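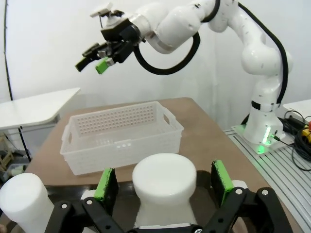
Equipment > Arms and work cells > Two-arm bench cells

Sudum Fakley Bench Cell
Seen at the Prirkolen open day, 18th July
Listing status: on request only
Stock code: 936

We list the Fakley because customers keep asking for it. That isn't the same as recommending it, and after an afternoon at Prirkolen we are still keeping it off the front page.

Sudum sells it as a sorting and packing cell for small labs: two white arms, green-padded grippers, a mounting platform, and software that is supposed to learn a tabletop job from demonstrations. The brochure says "any object, any bench." The job on show was plastic labware going between a tray and perforated baskets. It's a sensible job to show, and it's also a friendly one. The pieces are light and the baskets have wide open tops. We asked for a full basket of mixed glass and were told that was planned for a later release.

The arms themselves look well made. The casings are smooth and the joints are neatly closed. The cables are another matter. The thick black one by the gripper hangs out in a big loop, and anyone with a crowded bench should think about what it could catch on. Sudum's drawings show it tucked in tight. We'd like to see the kit that does that before we sell it to anyone.

There is a red emergency stop in a yellow housing, and it comes with the cell. Mounting it is your job. Pick a spot where your staff can reach it without leaning past an arm, and keep the other cables away from it.

What we asked about speed

Hajar El Fassi ran the demonstration for Sudum and took our questions without dodging many of them. She gave us a figure of 369 completed moves from an in-house run in April. She didn't have the number of failed moves with her, and we have written to ask for it. Until that arrives, the 369 tells you very little and we won't print a success rate.

Nor will we print a cycle time. The pace on the day was slow enough to chat through, and there was a person at the table for most of what we watched. A cell that needs someone standing over it is a different purchase from the one in the brochure.

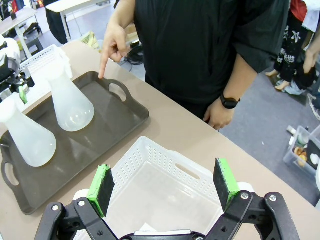

Setup and training

Sudum quotes 69 minutes from uncrating to first move. That assumes the platform is already bolted down and level, and that the software license has come through. Bouzid, who handle our installs, have asked to time one themselves. New objects need their own demonstrations, and the manual runs to more than 386 pages, a good part of it on calibration.

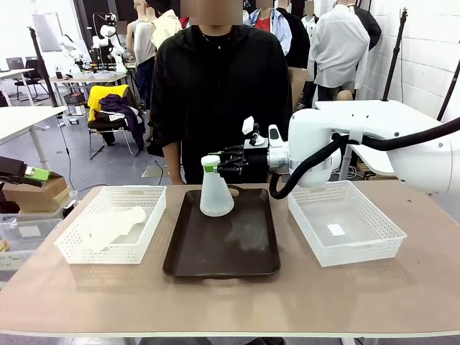 End tooling is where we would push hardest before ordering. Sudum offers the cell with padded grippers or with a jointed hand, and the price moves a lot between them. The hand is the one people crowd in to see. It does close its fingers around the neck of a bottle, but a conical flask with a wide base, standing upright on a flat tray, is a kind thing to hand a robot. A bottle lying on its side in a basket, with the walls in the way, would tell us more – ask for that one if you book a visit, and ask for it several times over.

Ordering

Price on application. We don't take deposits on the Fakley until you have seen it handle your own items, brought in your own box. Visits to Prirkolen are arranged through Sudum, and we can pass on your details. Spare pads and the hand are listed separately. Returns are accepted on unopened tooling only.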